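Picking from a cluttered bin remains one of the slower tasks in warehouse automation. The handling group at the Lamirano institute has spent 16 months on a method it calls Stiltislow, in which the arm proposes several grasps and scores each before it moves.

"Earlier systems asked what the object was," the group's lead researcher said. "We ask first where it can be held. A name can come later, if the customer needs one."

The group tested the method on 147 household items, none of them used in training. Soft goods proved harder than boxes – fabric folds differently at every attempt, and clear plastic is often misread by depth sensors.

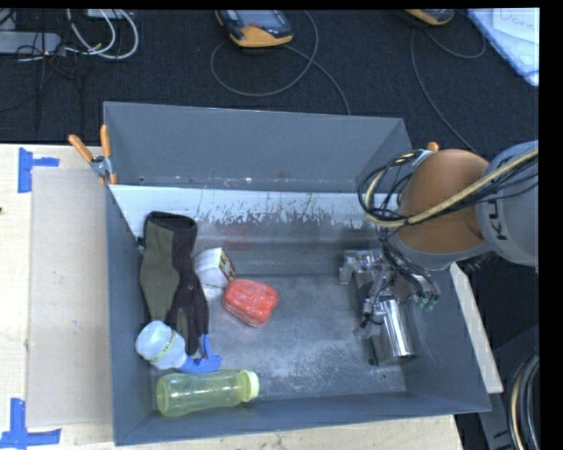
The arm and gripper at the bin, with mixed test items.

Over 500 trials, the researcher said, most failures came from items resting against a wall. "The fingers need room on 2 sides. Where there is none, the system should push the item first, and it does not yet do so reliably."

A second series, planned with the logistics firm Fuchs, will begin at its Susgate depot in April. The group intends to publish its grasp records, failed attempts included, once that series has been checked.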